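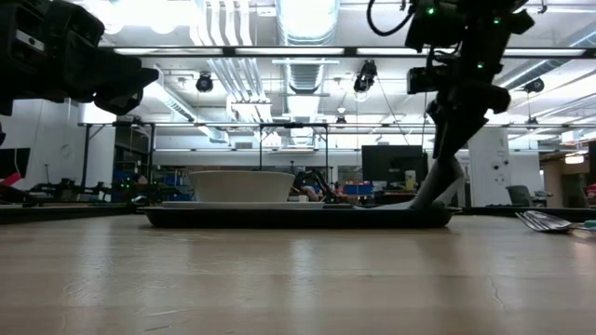
Why not write one good episode and copy it 506 times, asked the first reader of this card, and the question has hung over the project ever since. The short reply is that we tried something close to it. The policy learned our one good episode beautifully and was useless at everything else.

# Famby tabletop set

Two-arm teleoperated episodes of small household jobs: bowls, plates, trays, forks and a great deal of cloth. Collected by Esen and El Sherbiny for training imitation policies. Release 3.

## What you get

- 506 episodes, 18 task prompts
- Joint positions and gripper state for both arms
- Video from a fixed view of the workspace
- A text prompt per episode, plus an `outcome` field

`outcome` is one of `done`, `partial`, `dropped` or `operator_sighed`. The last one began as a joke in November and is now load-bearing, so please don't filter it out before reading the next section.

## Cloth

Cloth is why this set exists and also why it shipped late. A bowl stays where you put it. A gray cloth on a tray has opinions — press a fingertip into a fold and the fold leaves. Operators were told to pinch, lift and retry without resetting, so many episodes contain several attempts. We kept them all. If your loader trims "idle" motion, it will trim the recoveries, and those are the best part.

## Loading

```
pip install brutex
brutex pull famby --release 3
```

Brutex expects 4 workers. It will accept more and then quietly give you episodes in the wrong order. We have reported this to ourselves.

## Known problems

- One arm often hangs in the air doing nothing while the other works. Models pick this up fast and become very good at hanging in the air.
- Shiny tabletop. Reflections move with the lights, and one baseline tried to grasp one.
- Backgrounds are a busy, lived-in lab. Crop if that bothers your encoder.
- Left and right are named from the camera's side, except in release 1, where they are named from regret.

## License

Research use. Send corrections through the Famby tracker, with the episode number in the title.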